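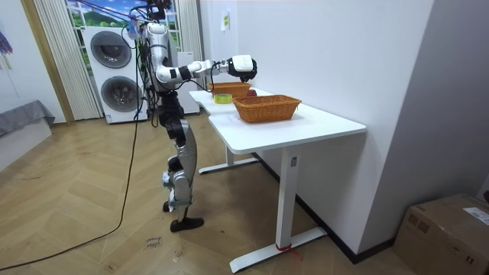

Département de linguistique et d'histoire orale, Université de Trestetia

Les voix de la Lovska sortent des cartons

Pendant longtemps, les enregistrements de la vallée de la Lovska ont dormi dans un sous-sol de la bibliothèque. Il y en a 161, sur cassettes pour la plupart, réalisés dans les villages par des enseignants et des étudiants du département. On y entend des bûcherons, des institutrices, une sage-femme, un passeur de bac qui énumère les noms donnés aux crues selon la saison. Certains de ces mots ne figurent dans aucun dictionnaire.

Grâce à une bourse Lamptey, deux étudiantes de master ont entrepris l'an dernier de numériser l'ensemble et d'en transcrire une partie. Elles ont commencé par la série de Dorken, le village le plus en amont, où le parler local a gardé une distinction entre deux voyelles longues disparue ailleurs. Une face de cassette demande une matinée de travail, parfois davantage quand la bande colle ou que le moteur de l'enregistreur d'origine tournait trop lentement.
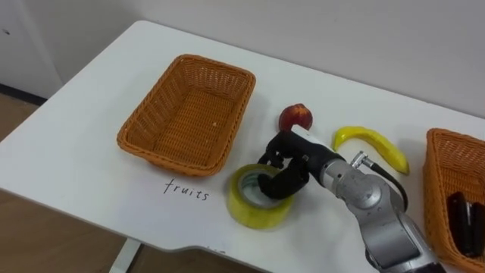

Les étiquettes ont posé plus de difficultés que les bandes. Beaucoup portaient des abréviations dont la clé était perdue, et plusieurs boîtiers avaient été échangés. Il a fallu comparer les écritures, puis recouper avec les carnets de route conservés au rectorat. Des réparations anciennes avaient aussi été faites avec ce qui se trouvait sur place. Le ruban d'emballage, du genre de ce gros rouleau translucide posé à plat sur la table blanche, convient aux cartons de transport, mais son adhésif jaunit et emporte l'encre quand on le retire d'un papier. Les étiquettes abîmées sont désormais glissées dans des pochettes neutres et photographiées avant toute manipulation.

La transcription suit une convention mise au point pour le projet. Les hésitations sont notées, les rires aussi, de même que les passages où l'enquêteur coupe la parole à son témoin. Dans la série de Dorken, cela arrive souvent.
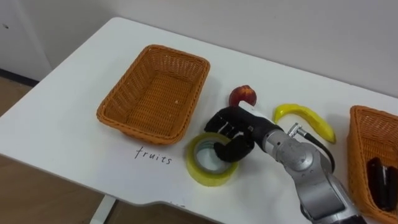

À ce jour, 27 entretiens sont transcrits et relus. Les familles des témoins sont contactées avant toute mise en ligne, et deux d'entre elles ont demandé que l'écoute reste limitée à la salle de lecture. D'autres ont apporté des photographies, des lettres, et même une cassette supplémentaire qui n'avait jamais été inventoriée.

Un premier choix d'extraits sera présenté à la mairie de Dorken, avec un livret bilingue pour les écoles de la vallée. Le département cherche encore des locuteurs capables de relire les passages les plus difficiles, en particulier ceux qui touchent au flottage du bois. Les séances de relecture se tiennent à la bibliothèque, au deuxième étage, sur inscription auprès du secrétariat.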